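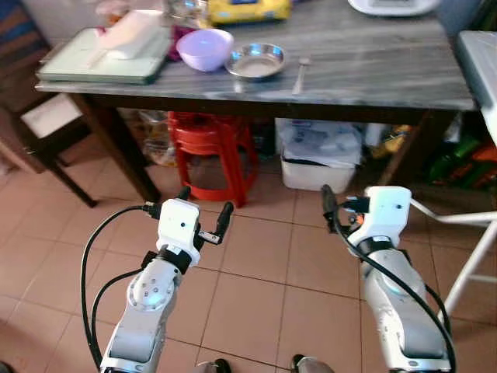
# Drornirier save and patch archive: data card

Last edited September 6, 2025

Drornirier is a turn-based role-playing game by Funmont. It came out on cartridge first and was reissued for download in December of the following year. The two releases don't share a save format, and several side quests were rewritten in between. This archive collects save files, patch notes and dialogue dumps from both, so that people working on translations or save editors have one place to start.

## Contents

- `saves/` has 200 save files, 70 of them from the cartridge release
- `notes/` has the patch notes in English and Polish
- `dialogue/` has the text dumps, one file per chapter
- `tools/` has the converter, `gridano`

Chapter 5 is missing from the cartridge dialogue. The file on the cartridge is packed differently and Gridano can't read it yet.

## Save format

Cartridge saves are little-endian with a fixed header. Download saves use the same header with a version byte added at the end, which pushes everything after it along by one. Party members come first, then inventory, then quest flags. Play time is stored in frames in the cartridge version and in seconds in the download version. The converter handles this, but older editors don't, and will show nonsense values.

Quest flags for the Cieślak harbour chapter were renumbered in patch 2. A save made before the patch and loaded after it may show the ferry quest as finished when it isn't. Check `notes/flags.md` before reporting this as a bug.

## Using the converter

```
gridano convert old.sav new.sav
gridano check new.sav
```

Keep a copy of the original. `convert` overwrites the output file without asking.

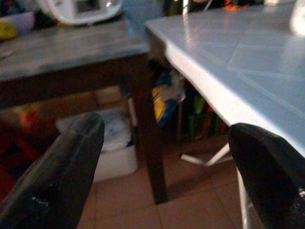

Tülin Keskin wrote in to say that `check` passes a converted save even when the inventory is over the download version's limit, and that the game then drops the last items on loading. She suggests selling spare potions before converting. The limit check is now on the list for the next release of the tool.

## Known gaps

- No saves from the second ending on cartridge
- Polish patch notes stop after patch 5
- Character names using accented letters are cut short in some dumps

## Licence and contributions

The converter is under the MIT licence. Game text belongs to Funmont and is kept for reference only; please don't repackage it. New saves are welcome as pull requests. Put the release, patch number and chapter in the file name, and remove your player name first if you'd like it kept private.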